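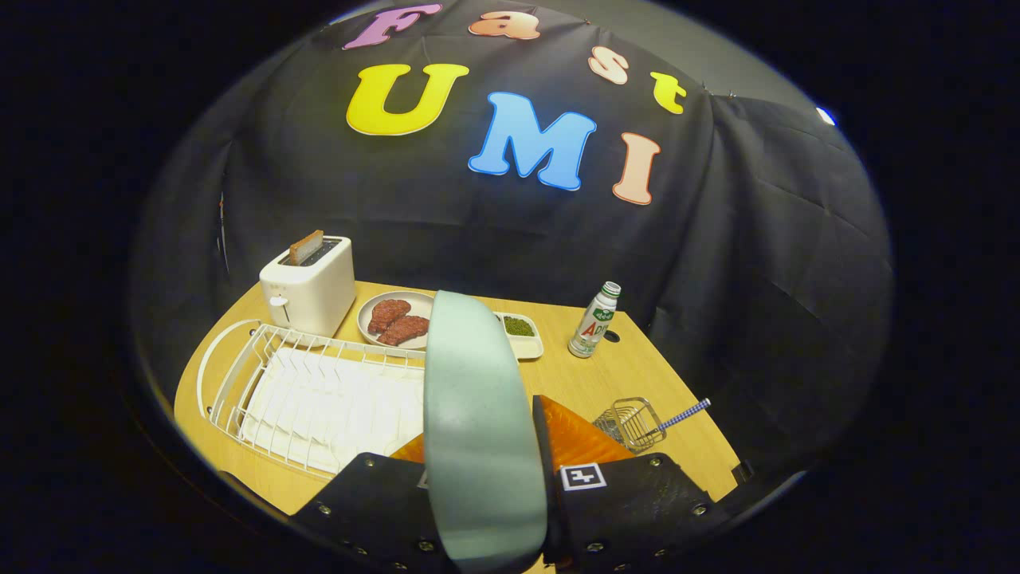
Side A, Side B: How Koltik Sequenced Its Second Album

The running order of an album is usually settled late, after the mixes are approved. Koltik worked the other way. The band fixed the sequence of Lelladgate in March, before any vocals were recorded, and wrote the transitions to fit it.

Bassist Hanyu Lu built the order from key and tempo. Adjacent songs share at least two chord tones, and the tempo drops at the end of each side. The longest piece, "Anari," runs 444 seconds and closes side A.

Vinyl set the limits. Groove speed falls toward the center of the disc, and high frequencies suffer there first. Mastering engineer Kadri Dambrauskienė asked for quiet material in the inner grooves and rolled off the side channel below 60 hertz. "Loud endings are where I lose detail," she says.

Two songs were cut for length. Singer Diễm Chu wanted one of them back and was outvoted. It will appear as a download with the first pressing of 3000 copies.

The streaming version keeps the same order, with 17 seconds of room tone marking the side break.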